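トースターの置き場所、やっと決まる

2024年10月2日

引っ越してから、朝のパンをどこで焼くかがずっと決まらなかった。結局、グレーのカウンターの上に落ち着いた。コンセントまで近いし、扉を手前に倒しても邪魔にならない。 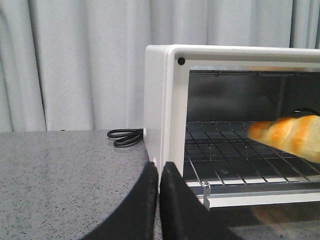 パンはDultwoodという店のねじったロールで、ひとつ200円。袋のまま一晩置くと皮がやわらかくなるので、朝に少し温め直す。予熱はしない。焦げやすいから、途中で一度は見るようにしている。

前の部屋では窓際のテーブルにトースターを置いていたが、食べる場所が狭くなるのが嫌だった。今度は白いテーブルに何も常備しないことにした。

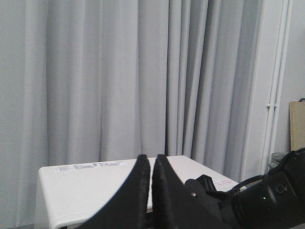

カーテンは薄いグレーにした。白と迷ったが、壁も白いのでこれでよかったと思う。丈は買ったときのままで、直しには出していない。あとは配管の横をどうするかだが、急がないのでそのうち考える。

皿はFlundmontで300円だった浅い丸皿をよく使う。薄い緑がかった色で、パンくずがあまり目立たない。

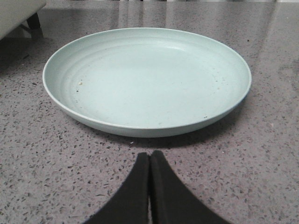 縁が少し上がっているので、ロールを切ってもくずがこぼれにくい。同じものをもう一枚買うつもりだったが、先週行ったら棚になかった。次はバターケースを探す。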